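Community Help > Money and Tax > Working for yourself

Last updated: February

Simplified expenses or actual costs for working from home?

Gwawr Dafis
I make and mend small things from my back bedroom and sell them under the name Nivard. It's my first year as a sole trader and I'm loving it! I've got to the tax return, though, and I can't decide between the flat rate for working from home and working out the real share of my bills. I do 55 hours a month at home. My accounts program (Tradetti) lets me pick either and doesn't say which is better. Does it matter much?
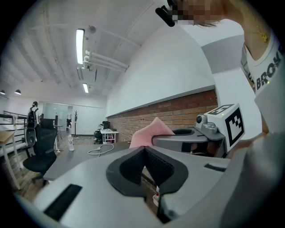 Something pink and spongy, tilted against a grey jaw.

Oisín Mulligan
Just use the flat rate. Way less hassle. I did and it was fine.

Aled Probert
Oh, I love this one — do try both before you choose! The flat rate goes by the hours you work at home each month, and you need at least 25 to use it, so you're well clear. It's lovely and quick, but it's a small sum, and it doesn't cover phone or internet, which you claim separately by working out the business part.

For actual costs, get out your heating, electricity, council tax and rent (or mortgage interest, never the repayments) and find a fair split. I count my rooms, leaving out kitchen and bathroom, then look at how much of the week the workroom is really used for work. I have 7 rooms that way and use one of them for 40 hours a week.

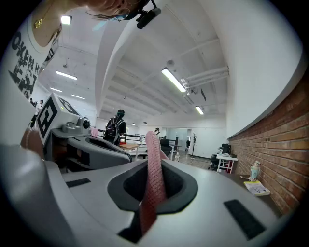 Once you have the split, write it down with the date and keep it with the bills. My first one was on the back of an envelope and it took me a whole evening to make sense of it the next year. Mine came to £971 for the year, far more than the flat rate would have given me, and I was thrilled! Yours may be quite different if your bills are low.

One more thing — don't put a room down as used only for business if you own the place, as it can affect capital gains tax when you sell. A bit of ordinary home use keeps that simple.

Gwawr Dafis
Brilliant, thank you both! Digging the bills out tonight.

Contact us | Copyright Betancur Community Help | Back to top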